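Sombreros, cajas y el armario del pasillo

Llevaba desde mayo prometiéndome que iba a ordenar los sombreros, y por fin me puse. Tengo 11, que para alguien que vive en un piso con un solo armario decente es una barbaridad, lo sé. Pero es que cada uno tiene su historia y me cuesta horrores soltarlos!

El más viejo es de 1967, de paja, y era de mi abuela. Ese no se toca. Luego está el de fieltro verde que me regaló Sowmya cuando nos mudamos, y los de playa, que son casi todos iguales y que compro cada verano porque nunca encuentro los del verano anterior (ya sé, ya sé).

Mi sistema hasta ahora era apilarlos en el estante de arriba y rezar. Resultado: alas dobladas, copas chafadas y una cinta que perdió todo el color. Brenda Bloxham, que cose de maravilla y tiene más paciencia que yo, me explicó cómo guardarlos bien y le he hecho caso en casi todo:

Rellenar la copa con papel de seda, sin apretar.
Apoyarlos boca abajo, sobre la copa, para que el ala no cargue peso.
No meter más de dos por caja, y los blanditos siempre encima.
Cepillarlos antes, en seco.

Lo del papel de seda me lo salté con los de playa -- se me acabó a la mitad y no pensaba bajar a la tienda con el calor que hacía. Usé camisetas viejas y tan contenta.

Las cajas las fui guardando de otros pedidos. Rezaul decía que comprara unas bonitas en Minar, con tapa y etiqueta, pero me pedían 15 euros por cada una y van a estar dentro de un armario. Cartón y cinta de embalar, y listo.

El que más dudas me dio fue el del ala gris con la copa rosa malva. Es blandito, tiene un ribete blanco como ondulado en el borde y no pega con nada de lo que me pongo, pero me encanta. Al final se queda.

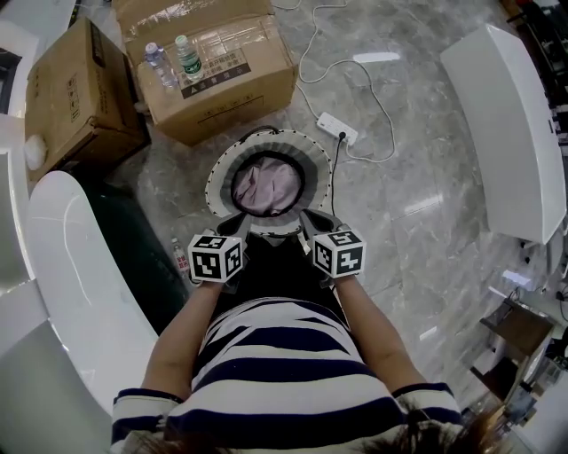 El gris y malva, con dos cajas de cartón al fondo.

Me falta decidir qué hago con las pamelas grandes, que no caben en ninguna caja normal. Elif Naz las cuelga en la pared con unos ganchitos y le quedan preciosas, aunque en mi pasillo se llenarían de polvo en dos días. Si alguien tiene un truco, que me lo deje en los comentarios. La semana que viene me meto con las bufandas!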